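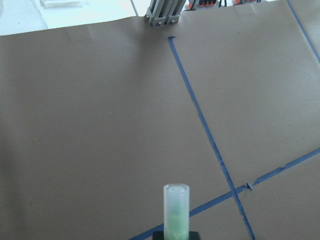 2 min read

Melesgate, January – Packing firm Hubmann has changed how it sets out the sorting tables at its Ullgate site. Each table is covered with brown paper and marked off with blue tape, giving small items such as plastic vials a set area.

"Paper is cheap and we can change the layout in a morning," said site manager Marianna Pietrzak. 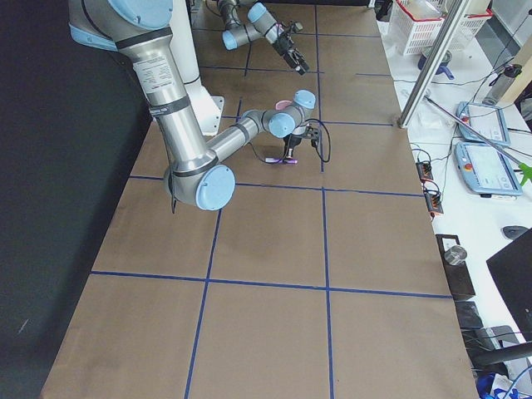
The tape can be moved when an order calls for larger squares. Worn strips are replaced at the end of a shift, and the paper is changed when it creases too much to work on.

Hubmann employs 56 people at Ullgate and plans to use the same layout at Endau.

Press contact: Przemysław Nowicki, Hubmann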